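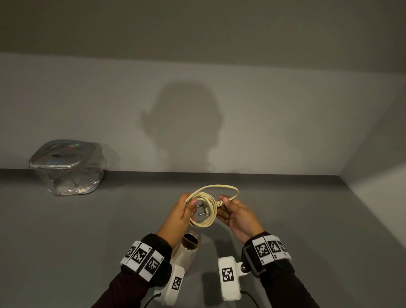

Page last changed: January 2025

Cord coiling, bench notes

I finally got a good long stretch on the cords, and I am so pleased with how it went! The whole Hullisura bin needed doing, the one where everything goes in as a neat loop and comes out as a bird's nest. I used to wrap cords around my hand and elbow like my dad did, and every one of them fought back the next time I opened it. Now I'm a full convert to loose loops.

How I've been doing it: start from the plug end, keep the loops resting in the left hand and feed each new one in with the right. Let the cord decide how big the loop wants to be. The cream two-pin one was a great lesson in this. It's an older style of cord, a bit flat and yellowed, and it has its own ideas about which way it bends. If you pull a loop out wide and let it swing before you lay it in, the twist works its way along and the loop sits down by itself. Force it and you get a figure eight every time.

Keep the plug on the inside of the coil. I know Liam Mellor likes his on the outside so he can see the pins (and I do get that, it makes sorting quicker), but mine catch on each other in the bin if the prongs stick out.

Also, be nice to the ribbed bit where the cord goes into a fitting. No sharp folds there, ever. I start my first loop a little way past it. 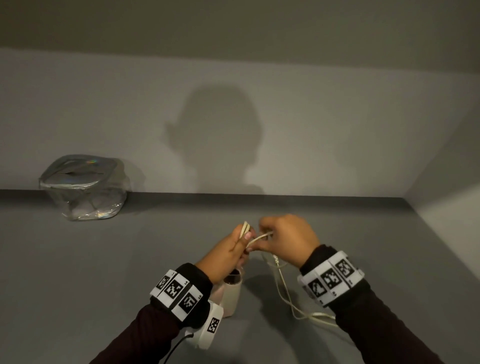

Entry by Châu Lò

The thin cables are a different game, and kind of a fun one. The off-white one has a plug or connector partway along and then goes off into several thin lines, so there's no single tail to chase. What I like for these is a small folded loop held up between finger and thumb, then work along the strand from there with the other hand, bit by bit. Leave the thin lines lying on the table until last. If you gather them early they wrap around each other and you're back where you started - ask me how I know.

Ties: the Bretel soft ones are lovely. We have a bag of 1000 and they don't bite into the insulation. The Gastemer ones are stiffer and I'd save them for the heavy extension cords. One wrap, snug enough that the coil can't slide, with a bit of tail left to grab.

Still to do: labels for the Mạc shelf, and a second bin so the thin stuff isn't living under the power cords. Liam, if you've got a lidded one going spare, I want it!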